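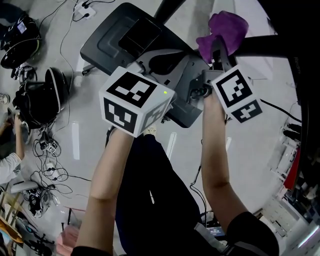
手持夹爪上的标记方块松了,重新标定一遍能解决问题吗?

标定只能记下方块当时的位置。方块要是还会动,记下来的数下一次夹取之后就靠不住了,所以要先把方块固定牢,再去标定。

这两句话是我后来写进交接本的,写的时候已经过了十二月。在那之前,这个问题在我们那里有过好几种答案,每一种都盖过章。

我到 Masilela 的时候,那套叠布单元已经坏了一阵子。他们不说坏,说"表现不稳定"。单元是 Okden 供的,型号叫 Odarier,平时由机械臂抓布、抖开、对折,遇到新料子,就要人拿一对手持夹爪做一遍给它看,夹爪顶上有标记方块,相机认方块,软件算出手在哪里。软件叫 Donoleo,算得很快,界面也漂亮,出了错会弹出一个圆角的小窗,上面写着"请重新标定"。我干了这么多年维修,对圆角的小窗没有什么好感。

带我的人叫安帕罗·因加。她个子不高,说话慢,第一天见面没有握手,递给我一把内六角扳手,让我把扳手放进右边口袋。

"左边呢?"我问。

"左边放抹布。"

我以为这里头有什么讲究,后来发现她只是左撇子,跟她搭档的人工具在右边,她伸手拿着方便。

那天早上 Okden 派来的支持工程师在线上。他的脸挤在屏幕一角,背后是一面很干净的墙。他说,从日志来看,夹爪的位置在漂,漂移量逐次增加,典型的标定过期。

"标定怎么会过期?"我问,"又不是牛奶。"

他说手册上写得很清楚,每做完 3140 次夹取要重新标定。

安帕罗说:"上次标定到现在是 2956 次。"

线上安静了一小会儿。然后他说,环境不同,周期会有提前。

我把这句话记下来了。手册的数字精确到个位,解释起来倒是宽得很。我问他,3140 这个数是怎么来的,是做过寿命试验,还是有人在会议室里算的。他说他去内部确认一下。到今天我也没有收到这个确认。

我们还是标定了。不标定,后面什么话都没法说,对方会一直抓着这一条。标定要花 58 分钟,中间有两段只能干等,人得端着夹爪在指定的位置停住,等进度条走完。安帕罗端左手那只,我端右手那只。进度条走到一半,她问我以前在哪里干。

"包装线。"我说,"更早在码头修吊具。"

"吊具会弹窗吗?"

"吊具会响。"

她点点头,好像对这个回答还算满意。

标定完,软件给了一个绿色的对勾,残差小得可以拿去印宣传册。线上那位很高兴,说可以结单了。安帕罗说先不结。她拿了一块布来试,夹起,抖开,放下,再夹。刚开始那几次确实好,夹口落在该落的边上。后来又开始偏,先是偏一点,再后来,软件认为夹爪已经夹住了布角,夹口却合在空气里。

"你看。"她说。

"我看到了。"我说。

线上那位也看到了,他说建议更新版本。

更新版本这件事我不想多写。下载用了一个中午,装到一半要求重启,重启之后相机找不到了,找到之后左右又反了。我左手动,屏幕上是右手在动。线上换了一个人,这个人说这是已知问题,下一版会修。我问下一版什么时候,他说下一版已经在路上。我见过很多在路上的东西,有些到现在还在路上。

下午,车间主管过来站了一会儿。他是个好脾气的人,不懂这台机器,也不装懂,他只想知道明天早班能不能开。我说不能保证。他又去问安帕罗,安帕罗说也不能保证。他叹了口气,说 Okden 那边给他写了邮件,邮件里说软件侧已经恢复正常。

"软件侧。"我说。

"是这么写的。"他说,"那还有什么侧?"

安帕罗没有回答,她已经蹲到地上理线去了。

我得承认,我一开始怀疑的是线。修东西的人都先怀疑线,线不会替自己辩解。我们把每一根都从头捋到尾,插头拔下来看针脚,再插回去,拽一拽。有一根被压在底座下面,外皮压扁了,我心里一喜,觉得就是它。换了新的,重跑,照样偏。我把那根压扁的线拿去量,通断正常,阻值正常,弯过来折过去都正常。它白白受了委屈,我还是把它扔了,压成那样迟早要出事。

第二个怀疑的是灯。地面刚打过蜡,亮得能照见人,顶灯在上面拖出白块。认方块的相机最怕这个,白的地方糊成一片,黑格子的边就不准了。我对这个猜想很有把握,甚至有点得意,跟安帕罗讲了一遍原理。她听完,去把靠窗那边的灯关了,又找来一张旧帆布铺在地上。

再跑,偏。偏的量和刚才一样。

"原理讲得挺好的。"她说。

我去把灯打开了。

到这时候已经过了晚上七点,早班那批人早走了,隔壁的烘干机也停下来,车间里忽然能听见很小的声音。线上没有人了,他们那边的支持到六点为止,留下一个自动回复,说您的满意对我们很重要。我坐在一只翻过来的周转箱上吃面包,安帕罗拿着左手那只夹爪,什么也不做,只是一下一下地扣扳机。合上,松开,合上,松开。

我说:"你歇会儿吧。"

"你听。"

我没听出来什么。夹爪合上的时候有一声闷响,那是夹口碰夹口,松开的时候弹簧回位,又有一声。她让我别嚼了。我停下来,她再扣。这次我听到了,在那声闷响后面还跟着一个很轻的声音,像指甲碰了一下塑料杯。

"右边那只有没有?"我问。

她换右手那只扣了几下。没有。

我们把左手那只拿到工作台上。方块底下有个座子,座子用螺丝固定在夹爪的壳上。我用手去拧方块,纹丝不动。用力拧,还是不动。我说这个不松。安帕罗说拧是不松,你推推看。我顺着扳机受力的方向推了一下,方块往前让了一点点,松手,又回来了,回来的位置跟原来差那么一丝。推一次差一丝,推得多了,就不止一丝了。

螺丝是紧的。我拿扳手试过,一点都带不动。拆下来才看明白,螺丝拧到底了,座子却没有压实。Odarier 的装配图上,座子和壳体之间有一片垫片,右手那只有,左手那只没有。螺丝的长度是按有垫片算的,少了垫片,螺丝头先顶到了孔底,手上感觉是紧的,扳手也说是紧的,底下那块东西还能走。

我把两只摆在一起看了很久。一片垫片,薄得放在手心里没有感觉。我们为了它标定,更新,换线,关灯,铺帆布,还听了一整天的软件侧。

"是出厂就没有,还是谁拆过?"我问。

安帕罗翻维护记录。记录里左手那只换过一次夹口,写着"已按手册复装",签名是一个花体的字母,谁也认不出是谁。她又翻出手册里换夹口的那一节,从头到尾五步,没有一步提到垫片。装配图上有,换件步骤里没有。你照着图装,装得出来;照着步骤装,垫片就留在桌子上,跟着抹布一起进了垃圾桶。

"那人没做错。"她说。

"按手册来说,没有。"

"按手册来说。"她把这四个字又念了一遍,语气很平。

垫片我们没有备件。Okden 的备件单里也没有单独的垫片,只有整只夹爪,价钱写得很大,交期写得很小。我主张从薄钢片上剪一块,量好右手那片的厚度照着来。安帕罗不同意用钢片,她怕磨壳体。我们为这个争了一会儿,争得不凶,两个人都累。最后用的是一块尼龙片,从一个旧轴承座的包装里找的,厚了一点,她用砂纸在玻璃板上磨,磨几下量一次,再磨。我在旁边看,觉得这一天里总算有一件事情是跟着卡尺走的。

装回去,推,不动。扣扳机,那声很轻的响没了。我让她多扣几次,她扣了很多次,直到我说行了。

然后又是标定,又是 58 分钟。这回我没有抱怨,虽然我仍然不明白中间那两段为什么要等。我怀疑它什么都没在算,只是当初有人写了个等待,后来的人不敢删。我把这个想法说给安帕罗听,她说有可能,她以前见过一台洗衣机,脱水之前要停很久,拆开看程序,那一段是空的。

绿色对勾又出来了,残差跟早上那次差不多,小数点后面有几位还不如早上。我特别留意了这一点。早上那个漂亮的数字,是在方块会动的情况下得出来的,软件对着一个没有固定住的东西,给出了一个比现在还好看的分数。换了别人可能会说这是巧合,我也愿意说是巧合,可是一个分数好坏都能凑巧,我就不知道拿它来干什么用了。

我们试到快半夜。布换了几种料子,厚的薄的都有,滑的那种最麻烦,夹口一合它自己先跑。没有再偏。我说没有再偏,意思只是那天晚上没有再偏。安帕罗在工作台上拿铅笔给方块座子画了一道线,一半在座子上,一半在壳上。以后谁来看一眼,线对不上就是又动了,用不着开 Donoleo。

"这个办法手册里有吗?"我问。

"你猜。"

第二天早班开了。主管来问是什么毛病,我把那片多出来的尼龙边角给他看。他放在指头上翻来覆去,问就为这个?我说就为这个,也可能不光为这个,先看两个星期。他不大爱听后半句,他要给上面写报告,报告里最好只有一个原因。我说那你就写垫片。他问要不要写是 Okden 的责任,我说你写手册换件步骤漏了一条,附上页码,责任让他们自己去找。

邮件发过去,回得倒快。对方感谢我们的反馈,说会把意见转给文档团队,同时提醒,非原厂垫片可能影响保修。安帕罗看完,问能不能请他们寄一片原厂的来。对方说原厂垫片不单独供应。她又问,那保修条款里说的原厂垫片要到哪里去找。这封信没有回。

我在交接本上写了那一问一答,后面补了几行:换夹口时垫片必须装回;装好以后顺扳机方向推方块,不能只拧;座子上的铅笔线每班看一眼;左手那只用的是尼龙片,厚度见背面。安帕罗看过,把"每班看一眼"改成了"每班开机前看一眼"。她说不写时间,大家就会都在下班的时候看。

我本来在第一行写了标定周期,照抄手册的数。写完觉得不对劲,又划掉了。划掉之后也不对劲,空着更让人心慌,早晚有人会在那里填一个更大的。最后我写的是:手册称 3140 次,未见依据,我们这里在 2956 次时出过问题,但原因与标定次数无关。这句话又长又别扭,主管看了两遍,问能不能简短一点。我说短了就不准了。

过完年,Okden 的新版手册到了,电子版,封面换了颜色。我专门去翻换夹口那一节。步骤还是那几步,一个字没动。弹窗改了,现在的圆角更圆,底下多了一行小字,建议用户定期检查机械连接状态。怎么检查,检查哪里,点进去是一个打不开的页面。

我把那一行小字抄给安帕罗看,她正在给左手那只夹爪重新描铅笔线,原来那道被手套磨淡了。她说等一下,别跟她说话,手会抖。

我就站在旁边等她描完。描完她把铅笔夹到耳朵后面,顺着扳机的方向推了推方块,又侧过头去听。

"有声音吗?"我问。

"你先别嚼。"她说。

我把嘴里的东西咽下去,隔壁的烘干机又转起来了,我们谁也没听清。她走过去跟那边的人说了一声,等烘干机停下,回来再扣扳机。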